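Larkholm Makerspace Helpdesk
Ticket: Maple board rocking / blocks sliding on blue bench
Opened by: Anwara Biswas
Assigned: Lleucu Wynne
Priority: normal
Status: closed, recheck in October

Anwara, 9:10
Board on the blue perforated table has a rock in it. Push down on a near corner and the opposite one lifts, tiny bit but you can feel it. Round blocks wander off when anyone leans on the table. Need it flat for the stacking sessions. Is it the board or the table??

Lleucu, 9:25
Could be either. Couple things first pls:
- flip board over, does it still rock
- try it on the floor by the sink, that bit is flat
- any grit in the holes of the table top
Also which board, the Turnico one or the old Bandara one? I have both on the list.

Anwara, 9:50
Turnico. Flipped it, still rocks, other pair of corners now. On the floor it rocks less but not zero. Wiped the table, got some sawdust and a bit of dried glue out of the holes, no change.

Lleucu, 10:05
OK so mostly board then. Flips corners = twist. Can you put it back how you normally have it and tell me which way the planks run.

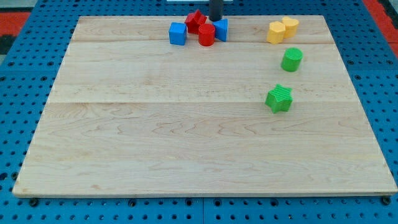

Board back on blue table, planks running side to side. Colored blocks at far edge.

Lleucu, 10:30
Thanks. Seams go across, so any cupping would be front to back. Lay a steel rule front to back across the wide bottom plank and look for light under it, then same on the middle one. Then corner to corner both ways. Dont plane anything yet.

Anwara, 11:15
Did it. Front to back fine on both planks. Corner to corner, one diagonal is fine, other has a gap, 3 sheets of printer paper go under the rule, 4th won't. Seams feel closed, fingernail doesn't catch.

Lleucu, 11:20
Good, seams OK so no reglue. Just a slight twist. Where does it live overnight?

Anwara, 11:22
Leaning on the wall by the radiator. Oh.

Lleucu, 11:30
Yeah dont do that. Store flat, on the rack, spacers underneath so air gets to both faces. Meantime stick felt pads under the corners and shim the high one with card till it stops. Provus pads are in drawer 6, the thin ones not the chair ones.

Anwara, 13:40
Pads on, one bit of card under the back left. No rock now. Red cylinder stood up for 20 minutes with people leaning on the table, didnt go anywhere. Yellow ones fine too.

Lleucu, 13:55
Great. Closing. Will check the twist again in October once the heating's on, if its worse I'll take it down with 500 grit... no, coarser than that, will see. Radiator spot now has a sign on it.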